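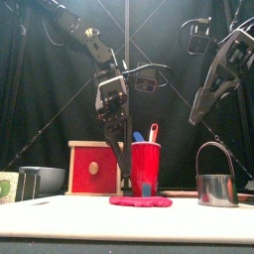
给机器人挑一双好手

小朋友们好呀!上次写完"扫地机器人怎么认路"以后,收到好多问题,问得最多的一个是:机器人的手为什么长得一点也不像手?

这个问题太合我的胃口了,我的工作就是给机器人试手。每天上班,我把手臂的电源打开,往桌上摆杯子、碗、盒子、小铁桶,然后一样一样地让它们去抓。抓起来了打个勾,抓掉了画个圈。听上去像在玩对不对?前十次确实像玩,抓到第一百次的时候,我就只想吃午饭了。

我们的小项目叫 Treltevo,要干的事情一句话就能说完:比一比哪种手指、哪种摄像头、哪种遥控办法,最适合做家里的小活儿。

先认识一下"夹爪"

你伸出一只手,只准用大拇指和食指,别的手指全部收起来。现在去拿一支铅笔。拿起来了吧?

机器人常用的手就是这个样子,两根手指,一张一合,大人管它叫"夹爪"。你可能会想,才两根,也太小气了!可是你看,一根手指要动起来,里面得有电机、有关节、有线,手指越多,要管的东西就越多,坏起来也越热闹。两根手指能干的活已经很多了:拎提手、捏杯沿、拉抽屉上的圆把手,都行。

当然也有它发愁的时候。你还是用两根手指,试试把一个装满玻璃珠的碗端平。(请先用空碗!我可不想被你们的爸爸妈妈写信批评。)

夹爪长在手腕上,手腕连着手臂。手臂的每个关节都能转,有点像你的肩膀、胳膊肘和手腕。关节配合得好,夹爪才能既伸得远,又能歪着头从旁边钻进去。

第一场比赛:硬手指对橡胶手指

我们先比指尖。一种是光溜溜的硬指尖,一种在尖上包了橡胶。

你觉得谁会赢?我当时猜橡胶,还跟同事赌了一包话梅。

比赛规则很简单,同一个塑料杯,同一个位置,每种指尖各抓 36 次。硬指尖掉了 16 次,橡胶指尖掉了 6 次。话梅归我!

为什么差这么多呢?你在光滑的地板上穿袜子跑,会打滑,换上运动鞋就稳当了。橡胶和杯子之间的"摩擦力"比较大,杯子想往下溜,橡胶就把它拽住。还有一点,橡胶软,被压一下会稍微变形,贴在杯子上的那一小块面积就大了。

可是换成薄薄的布,事情就反过来了。布平平地躺在桌上,要抓它,手指得贴着桌面,捏起一个小褶子。橡胶指尖厚,又黏桌子,蹭过去的时候一顿一顿的,布没捏到,先把自己绊住了。硬指尖又细又滑,一下就插进褶子里去。所以话梅我又还回去半包。

第二场比赛:摄像头装在哪儿

机器人得看见东西才能抓东西。摄像头装在哪里,我们吵了整整一个 3 月。

一派说装在高处。站得高,整张桌子都看得见,碗在哪儿,盒子在哪儿,清清楚楚。毛病是手臂一伸过去,就把要抓的东西挡住了。你拿一本书举在眼睛前面,再去摸书后面的橡皮,就是那种感觉。

另一派说装在手腕上。手伸到哪儿,眼睛就跟到哪儿,指尖和杯子之间还差多少,看得特别明白。毛病嘛,离得太近,旁边有什么就不知道了,转身的时候胳膊肘还可能碰倒别的东西。

我是手腕派。后来我们两种都试了,单用高处的,抓小东西老是差一点点;单用手腕的,第一步就常常找错方向。最后两种一起用,先从高处找大方向,靠近了再看手腕上的画面。吵了那么久,两派都有份,大家都挺高兴,只有管电线的同事不高兴,摄像头越多,线就越多,手臂转来转去,线也跟着绕来绕去。你们以后要是自己搭机器人,请一定给线多留一点长度,再让手臂慢慢走一遍,看看哪里会扯住。我扯断过一根,那天的心情就不说了。

第三场比赛:谁来指挥

手有了,眼睛也有了,还得有人告诉它怎么动。我们试了两种遥控办法。

第一种用手柄,跟打游戏差不多。推左边的摇杆,手往前;推右边的摇杆,手腕转。好处是便宜,捧在手里就能用。坏处是脑子要拐弯:我想让它"斜着伸过去再捏住",手上却要分成四五个动作,按着按着就乱了。

第二种叫"跟随"。我面前有一副小手臂,关节的安排跟大手臂一样。我掰小的,大的就跟着动,我捏一下,夹爪就合上。这套是 Stiveo 工作室帮我们装的,头一天我玩得不肯下班。新来的同事学跟随,一个上午就能把勺子从杯子里拿出来,用手柄的还在那儿练习直线呢。

不过跟随也挺累人,胳膊一直悬着,过半个小时就酸。而且我手抖,它也抖!我打了个喷嚏,机器人把碗推出去好远。我们后来在程序里加了一点"慢半拍",把小小的抖动抹平,这才好些。慢得太多又不行,你捏了,它过一会儿才捏,像打电话时声音老是迟到,特别别扭。

加一道难题:两只手一起来

一只手练熟了,就该两只手一块儿上场了。你剪纸的时候,一只手拿剪刀,另一只手捏着纸,对吧?机器人也有很多活要这样干。

最容易出事的地方是桌子中间,左手要来,右手也要来,一不小心就撞上。我们定了条规矩:一只手在中间干活,另一只手就在旁边等着,等它让开再过去。我练这个用的是白砧板,摆在两条手臂当中,谁也不吃亏。砧板上的那团红绳最难伺候,软软的,每次弄出来的形状都不一样,刚才还能捏住的地方,一动就跑了。
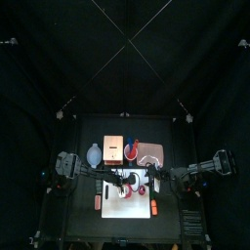 你也来试一试

不用买机器人,家里就能做一个小实验。要准备两根一样的木筷子、两根橡皮筋、一个塑料杯、一块手帕。

1. 一只手拿一根筷子,把它们当成夹爪的两根手指,去夹杯子,从桌子这头搬到那头。试十次,掉了几次就记几次。

2. 在筷子尖上各绕一根橡皮筋,绕紧一点,再搬十次。

3. 把杯子换成手帕,摊平,两种筷子都试试,看看哪一种更容易把它捏起来。

4. 请一位家里人站在你身后当"摄像头"。你闭上眼睛,听他说"往左""再往前",去夹杯子。然后换过来,你当摄像头。

第四步千万要做,特别好笑,我和我妹妹做的时候,她说的"左"跟我以为的"左"总是反的!机器人也会遇到同样的麻烦,摄像头的左边和手臂的左边要事先对好,这一步大人叫"标定"。

有小朋友问过的

机器人会捏坏东西吗?

会。夹爪只知道合拢,力气大小要我们来定。抓铁桶的力气拿去抓纸杯,纸杯就扁了。所以我们会给它设一个上限,到了就停。

为什么不做一只跟人一模一样的手?

有人在做,而且做得很漂亮。只是关节太多,指挥起来难,修起来也贵。搬杯子、拉抽屉这样的活,两根手指先顶着。

你一共抓了多少次?

到 2018年11月10日 为止,我的本子上记了 642 次,勾和圈都算在里面。本子快写满了,封面还沾了一块酱油,那是吃午饭的时候弄的。

机器人会觉得累吗?

它不会说累,可是电机转久了会发热,太热了就得停下来歇一歇。它歇的时候我也歇,所以我挺喜欢这条规矩的。

下一篇我想写写软绵绵的东西该怎么叠,毛巾啦,袜子啦。你要是有叠袜子的绝招,请画下来寄给我,我拿去教那两条手臂。

本网站使用 Cookie 记住您的字号和阅读进度。继续浏览即表示您同意我们使用 Cookie。 接受 | 设置

联系我们 | 给家长的话 | 版权所有 © 2018 Treltevo 少儿科学角 | 返回顶部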